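Chapter 4
A Morning at the Demonstration Hall

In December our class visited the workshop of Hetalum, a small firm that builds handling systems for factories. Deirdre Dunne, the engineer who received us, did not begin with a lecture. She asked us to stand behind the yellow line and to write down every step of one simple job: moving a block from a table to a basket.

Most of us wrote four steps. Her own list had 200 lines, and she told us it was the short version.

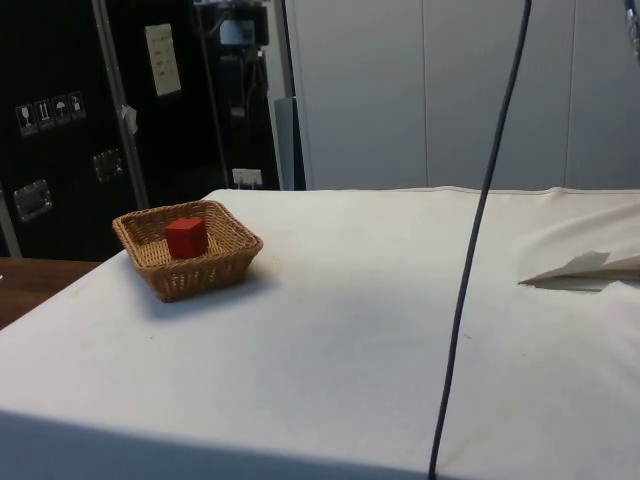

The difference between these two lists is the subject of this chapter. A person says "pick it up" and does not think about the fingers. A control program must be told how far to open, how fast to approach, and when to stop – and also what to do if the block is not there.

In Section 4.1 we look again at the notes from the visit. Section 4.2 explains how a task is divided into motions. Before you read further, take a sheet of paper and write your own list for the same job. Keep it, you will need it in Exercise 8.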